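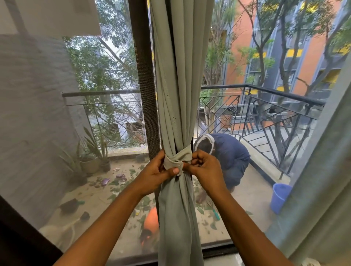
Figure 3. Tying back a curtain by hand, with a second person at floor level on the balcony beyond the glass.

5.2 Missed stops near windows

The Drino controller is meant to halt the arm when a person comes within reach. We doubt the claim holds near glass. In 2,190 logged runs at the Widwood site, the stop failed to trigger 13 times, and 11 of those failures came during curtain work. Munro, the person detector, was trained mostly on standing adults. Someone crouching behind a pane, just beside folds of cloth, is a harder case (Figure 3).

Pawłowska blames the depth sensor and proposes a wider safety margin. We tried this in March. The misses went down, but false stops rose to about 80 per shift, and operators began to override them. A margin that people switch off protects no one. The vendor's log also records each missed stop as "clear," so the true number may be higher than ours.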